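House rules for using grippers in the kitchen

I've been promising to write these up since March, when Hae-won Jin from the Plumden evening group asked me how we manage to do gripper work at home without ending up with broken crockery and a row. So this is my list, such as it is. It's for handheld grippers, the sort you squeeze yourself, but most of it would do for a small arm bolted to a worktop as well.

Clear the table first. Then clear it again, because you'll have missed the salt. I like to have only the things for the task on the cloth, plus whatever tray they're going to or coming from. Everything else can live on the cart or by the sink until you've finished.

Keep to one kitchen job at a time. If the hob's on, the grippers stay in their box. We're quite strict about this one in our house (I'm the one who broke it, over a pan of rice, and I haven't been allowed to forget). Same goes for the kettle. Let it boil, make your tea, drink your tea, then start.

Put a cloth down. A bare table is slippery, and chopsticks roll like mad once you drop them. Ours is a cheap one with stars and a grid on it, and the grid is terribly handy for putting things back in the same spot each go. Smooth it flat before you begin and don't let it hang over your knees - I've had a whole tray in my lap that way.

Start with something that can't break. Chopsticks are my favourite, wooden ones, sorted into a plastic pot. You can do 100 of them in an evening if you've got the radio on, and the worst that happens is you're on your hands and knees looking for one. Spoons next, then plastic cups. Glass not at all until you've done a good few weeks.
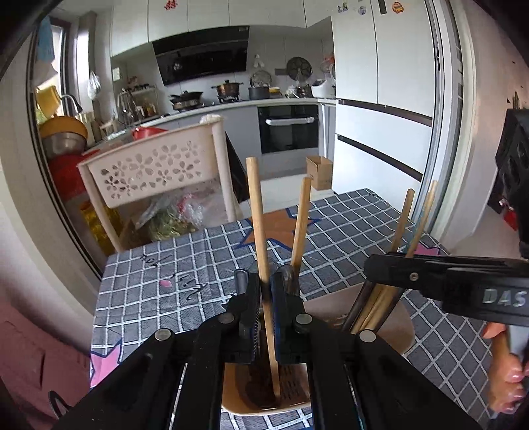 Chopsticks on the star cloth, one in the jaws.

Now, how to hold things. Close the jaws slowly and stop as soon as the stick's held. Squeezing harder doesn't help, it just makes it twist. For a long thin thing I go in fairly square and keep the stick upright over the pot before letting go. If it's leaning, put it down and pick it up again! It's quicker than chasing it round the rim.

If you're using 2 grippers, agree with yourself which one fetches and which one steadies, and stick to it. And keep your free fingers well out of the linkage. The joints nip. Long sleeves get rolled up, rings and bracelets off, hair tied back.

Stop after 15 minutes and have a proper stretch. I ignored this for ages and got a thumb like a toffee apple. The Kerow lot set a timer and I've copied them, though I will say their timer is much too loud.

Washing up: anything that's been in the jaws doesn't go back in the cutlery drawer until it's been through hot soapy water. Better still, keep a separate set. Mine are in an old Kristiansen biscuit tin with PRACTICE written on the lid, and even so my husband has eaten noodles with them. The jaws themselves get a wipe with a damp cloth, then a dry one. Don't dunk them, and don't spray cleaner straight into the joints.

Check the screws before you put everything away. A loose one that drops on the table is annoying, but a loose one that drops in somebody's dinner is a lot worse. I do mine with the little screwdriver from my glasses kit.

Last of all, write down what you did. I use a school exercise book, one line per go, and I'm up to line 771. Drops get a D, nips get an N. The Zilturstead group want everyone's rules on a single sheet for the hall noticeboard, so if you've got one I've left out, send it over and I'll add it in.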